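Tandavley : le mur des citations sur la sincérité restera en place

À Tandavley, le mur de citations de la bibliothèque ne sera pas démonté à la fin du mois. L'association Olvera, qui l'a ouvert en janvier, a obtenu de le garder jusqu'à l'été, avec un panneau de plus dans le couloir du premier étage.

Le principe est simple. Chacun recopie sur une carte une phrase lue, entendue ou inventée sur l'amitié, le mensonge ou la confiance, et la glisse dans une boîte près de l'entrée. Les cartes sont relevées le mardi. À ce jour, 1 527 ont été déposées et 661 affichées. Les autres étaient des doublons, ou visaient trop clairement un voisin, un collègue ou un beau-frère.

Les phrases sur les faux amis dominent nettement. « Celui qui te parle mal des autres s'entraîne pour toi » est revenue 80 fois, avec de légères variantes -- parfois attribuée à une grand-mère, parfois à un philosophe grec. L'association a cessé d'indiquer les auteurs quand la source ne peut pas être vérifiée, ce qui concerne la plupart des cartes. 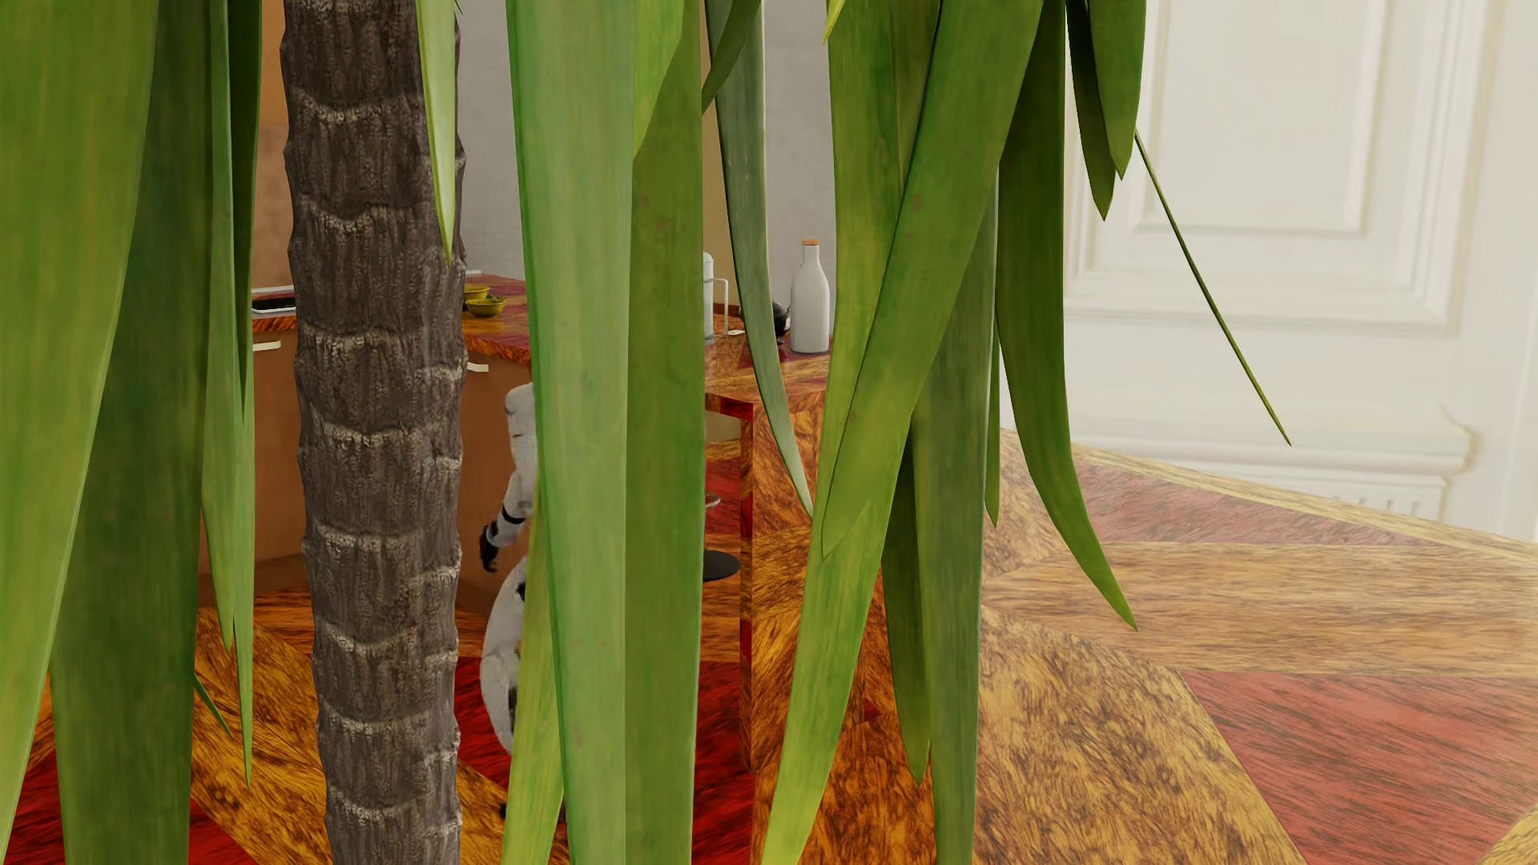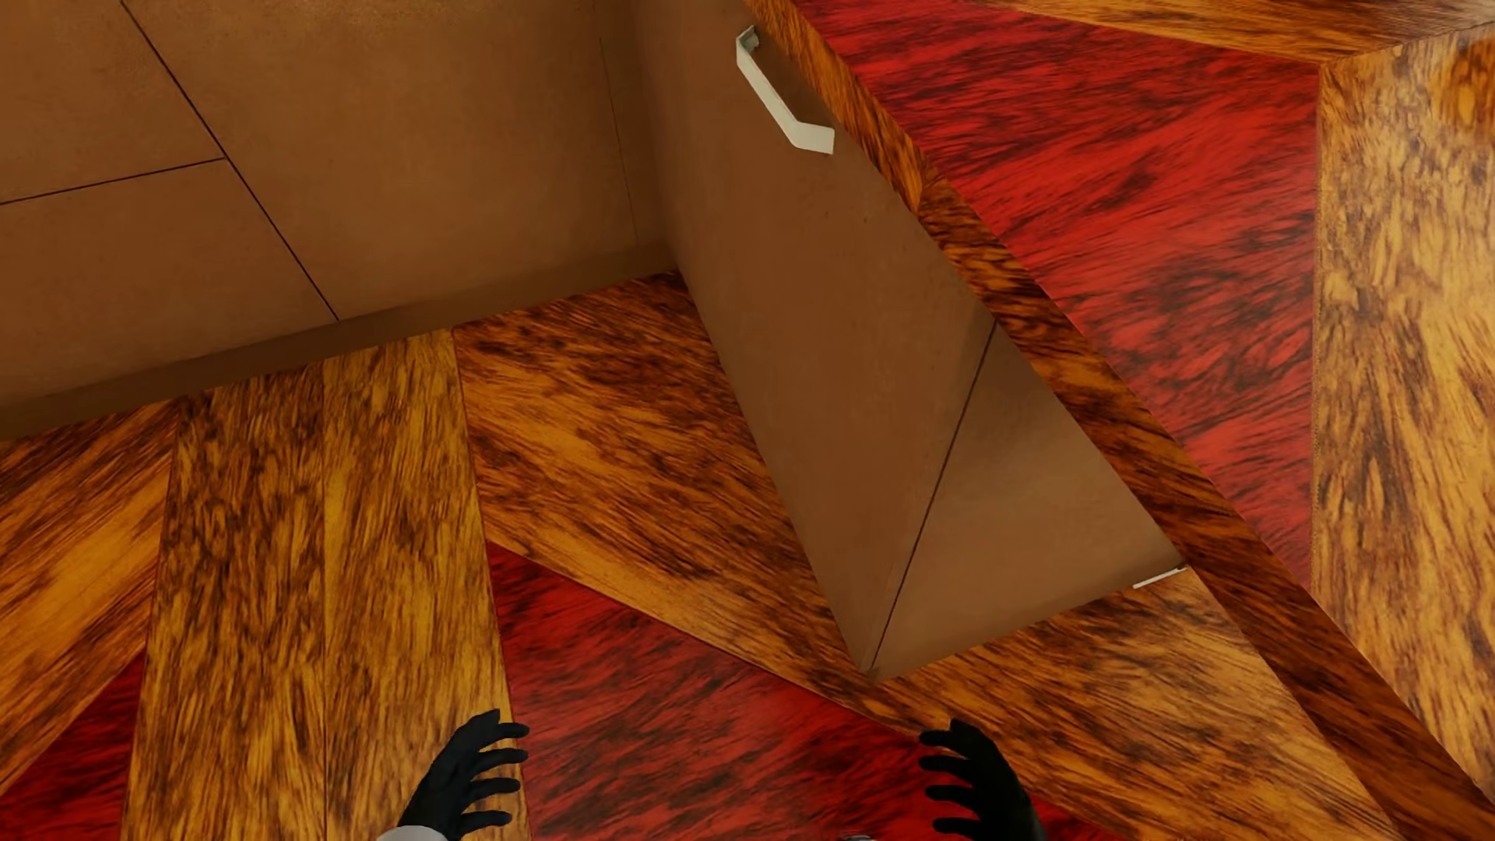
Selon Crescencio Trujillo, cette prudence va trop loin : une phrase sans nom perd la moitié de son poids, et il aurait préféré que l'on garde la signature donnée par le déposant, même fausse, avec un point d'interrogation à côté. Il regrette aussi que les citations sur la loyauté soient reléguées en bas des panneaux, alors que celles sur la trahison sont à hauteur des yeux.

Olvera répond que le classement suit l'ordre d'arrivée et qu'il sera revu avec le nouveau panneau. Celui-ci sera réservé aux phrases inédites, écrites par les habitants eux-mêmes et signées d'un prénom ou d'initiales.

Un petit recueil est également en préparation chez l'imprimeur Wurkberg. Il sera vendu 2 euros à l'accueil de la bibliothèque et à la maison de quartier de Tornden, où une seconde boîte vient d'être installée. Les cartes doivent tenir en trois lignes et être écrites lisiblement.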